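Section 4. Setting Up the Stulier Cold Frame for Fall Sowing

This section covers placing the frame, filling it, and setting the vent arm before the first sowing. Assemble the base and lid as described in Section 3 before you begin.

4.1 Choosing the site

1. Pick a level spot that gets sun from mid-morning on. The low side of the frame faces south.
2. Keep the back wall at least 2 feet from any fence or hedge so the lid can open fully.
3. Clear the ground of sod and stones. Loosen the soil with a fork to the depth of the tines.
4. Set the base down and check it with a level, front to back and side to side. Scrape soil away from the high corner. Do not prop up the low one with stones.

CAUTION: Do not set the frame where roof snow can slide onto it. The lid panel is not rated for that load.
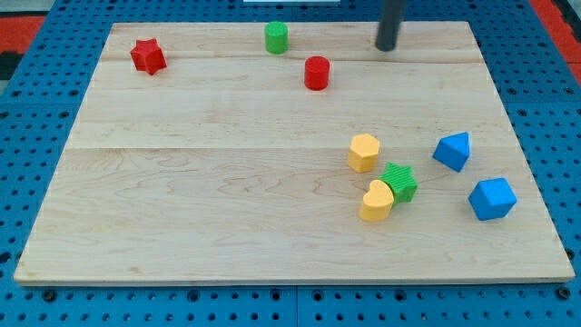 Maple board with small plastic blocks.

4.2 Anchoring the base

1. Push one ground stake through each corner bracket until the head sits flush.
2. In sandy soil, use the long stakes from the Ulloa wind kit (sold separately).
3. Bank soil against the outside of all four walls and firm it with your foot.
4. Open and close the lid. If it binds, the base has twisted. Pull the stakes, level the base again, and repeat from step 1.

4.3 Filling and sowing

1. Add screened compost and rake it flat. Leave enough headroom for the plants to grow without touching the lid.
2. Water well and close the lid overnight.
3. Sow spinach, corn salad, or hardy lettuce in rows running east to west. Follow the seed packet for depth.
4. Label each row at the north end, where the tags will not shade the seedlings.

Note: In most northern gardens, sowing should be finished before October. Later sowings will sprout but may stand still until spring.
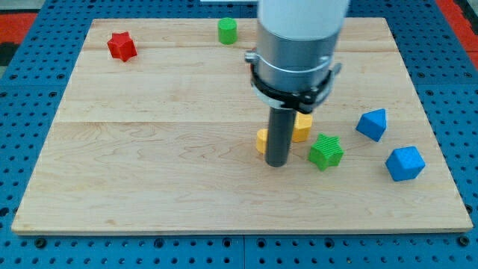

4.4 Setting the vent arm

The Cisurari vent arm opens the lid as the air inside warms up. It needs no power.

1. With the lid closed, hook the arm onto the lid pin and press the clip until it snaps.
2. Turn the collar clockwise to open later in the day, or counterclockwise to open sooner. One full turn shifts the opening point by 2 degrees Fahrenheit.
3. Leave the frame alone for one sunny day, then check the lid at noon and adjust if needed.
4. When a night below 25°F is forecast, unhook the arm, latch the lid, and cover it with the Sirnilov blanket or an old quilt. Take the cover off in the morning.

CAUTION: Never force the lid down against the arm. The cylinder will bend and must then be replaced. The part is listed on page 27.

Note: On windy days, latch the lid even if the sun is out – a gust can pull the arm off its pin.

Revised Aug 25, 2026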